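Niven House – Bedroom Safety & Linen Check, Room 6
Date: 2026-01-26 Checked by: Covadonga Campos

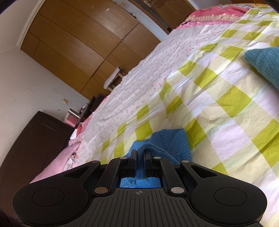

Bed, room 6. Blue knit sweater on the checkered quilt.

Key: OK / FIX / WATCH / N/A. Comments short please, Zuzana reads these on her phone.

BED AND BEDDING

Frame bolts tight, no wobble – OK
Did all the corners. Headboard side was loose in September, holding fine now.

Slats seated, none cracked – OK

Mattress flat, no springs felt – OK
Rotated it. Tag says 2nd rotation missed, so log is behind again.

Quilt condition – WATCH
Green and pale checks, the one with the little cherries and flowers on the white part. Very creased. Seams hold when pulled. Wash cool and line dry, do not put through the big dryer.

Quilt clear of floor – FIX
Hangs over the side of the matress in folds. Trip risk on the way to the window at night. Pull it across and tuck.

Clothing left on bed – FIX
Blue sweater, ribbed knit. Fuzzy and pilled. Pockets n/a. Check for pins before folding. If nobody claims it by Friday it goes in the lost box with the room number on a tag.

Pillows, 2 per bed – OK
One cover has a broken zip, swapped it from the Rodari shelf.

HEAT AND ELECTRICAL

Heater 1000 mm clear of bedding and curtains – OK
Measured. Fine as long as the bed stays where it is. Please don't push it back toward the wall for vacuuming and leave it.

Lamp cord, no splits, not under rug – FIX
Cord runs under the rug again!! Moved it along the baseboard, needs clips. Clips on order from Gatero, ref 517.

Bulb wattage matches label – OK

Outlet covers – OK
Left one a bit yellow. Cosmetic.

Smoke alarm test – OK
Loud. Warn room 5 next time.

FLOOR AND EXITS

Door opens all the way – OK

Rug grip underneath – WATCH
Curling at the corner nearest the door. Tape will last a few weeks, not longer.

Window opens and latches – FIX
Opens fine, latch sticks. Needs oil. Did not have any on me.

Closet shelf load – OK
Took down the suitcase. Shelf bracket screws are snug.

Hall light reachable from bed – N/A

LINEN AND KNITWEAR

Moth traps in date – FIX
Out of date. Wirnovum refills are in the hall cupboard, third shelf, behind the vacuum bags.

Knits stored folded, not hung – WATCH
Two on hangers, shoulders stretched. Folded them. The blue one can go through the lint shaver before it's put away anywhere, on a flat surface, go light on the ribbing.

Spare blanket bagged – OK
Bag no. 298. Zip fine.

Drawer liners – OK
Smell ok, no damp.

TO DO BEFORE NEXT GUEST

Tuck or swap quilt – Covadonga, today
Sweater off bed, tag it – Covadonga, today
Cord clips – when order comes in
Window latch oil – Zuzana
Moth refills – Zuzana, also do rooms 4 and 5 while your at it
Rug tape, then ask about a new pad

Reviewed by: Zuzana Matoušek
Note from ZM: fine, but quilt overhang was on the last sheet too. Use the smaller one from room 3 if this keeps sliding. Recheck bed and rug only, no need to redo electrical.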